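Fakska fitted sheet set, queen: long-term review

Reviewer: Rehema Mushi
Purchased: at retail, from Otbridge
Time in use: 7 months

The Fakska is a mid-priced cotton percale set consisting of one fitted sheet, one flat sheet and two pillowcases. I bought two sets in February, both in the light green, and have rotated them weekly on a queen mattress with a thin wool topper. The review covers fit, fabric, laundering and wear. I have not tested the king or single sizes.

Fit

The fitted sheet is elasticated around the full perimeter, which is the main reason to pay more for it over the supermarket sets. Corner pockets are deep enough to take the mattress and topper together with fabric left over to tuck underneath. After a hot wash the depth drops a little, and it has stayed at that figure since.

The corners hold. On my previous set, a Werelitz, the foot-end corner nearest the wall came off most weeks. The Fakska has lifted twice, both times after I had fitted it in a hurry with the side seam rotated off the corner. A woven tag marks the foot end on the inside of the hem. It is sewn in the same colour as the sheet and is hard to find in poor light. A contrasting thread would fix this at no cost.

Fabric and surface

The weave is plain and fairly crisp. It feels dry against the skin and does not cling in humid weather, although people used to sateen will find it coarse for the first few washes. Like all percale, it creases. I don't iron sheets, and the surface relaxes overnight but never goes flat.

Lint is the other thing to check on a pale sheet. Dark knitwear is the usual offender, and I sort clean laundry on the bed, so the fabric gets regular contact with it. Fibres sit on top of the weave and a dry lint roller takes most of them off. My old flannelette set held on to everything.
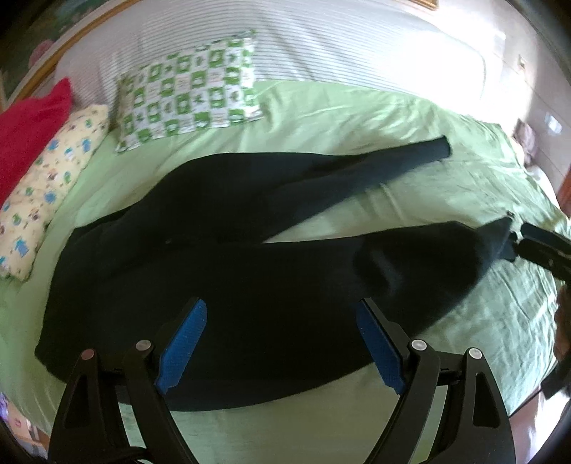
Laundering

Care instructions are warm wash, line dry or tumble on low, no bleach. I ran one set strictly to the label. The other had a hot wash every time and a normal tumble dry, as that is how most households I know would treat it.

Shrinkage on the label-washed set was negligible. The hot-washed set lost 5 millimetres of pocket depth in the first month and is still an easy fit. Colour loss is visible if the two flat sheets are laid side by side in daylight, with the hot-washed one slightly greyer. I wouldn't have noticed otherwise.

Drying time is good. On the line in a light breeze the fitted sheet is ready well before the towels. In the dryer it balls up and traps the pillowcases in a corner pocket, so I now dry the pillowcases separately.

Marks are less forgiving. Light green shows body oil and hand cream sooner than I expected, and a warm wash on its own does not always shift it. Soaking for 20 minutes with an oxygen-based powder before the wash gives a better result – the longer soaks I tried made no further difference. Anyone who reads in bed with a newspaper, or lets the dog up, should look at the charcoal.
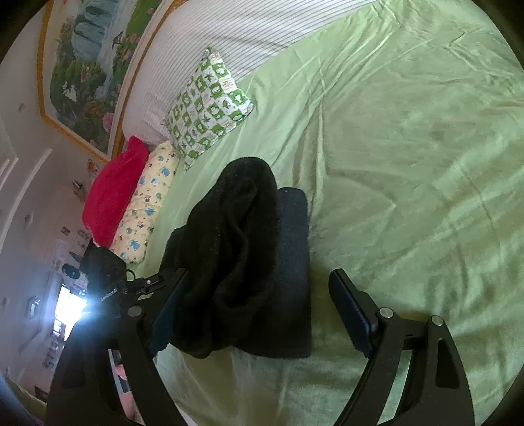

Tumble drying a sheet that still has an oily patch sets it, so check before it goes in. I lost one pillowcase this way. Bakilana, the distributor, sells replacements singly, and the colour match was close enough that I can't pick the new one.

Wear

There is light pilling on the fitted sheet at shoulder height, limited to the hot-washed set. No thinning so far. The elastic has kept its tension on both. One hem on a flat sheet started to unravel at the end of the stitch line, where it had not been backstitched, and I closed it by hand. Emmanuel Mwakyusa, who bought the same set in white, reports no hem trouble but more pilling than mine.

Packaging and price

The set arrives in a drawstring bag of the same fabric, large enough to store everything if folded tightly. The Werelitz is cheaper and softer out of the packet, with elastic at the corners only. For a thin mattress it would be adequate.

Rating: 8 out of 10. Points off for the tag and the unfinished hem.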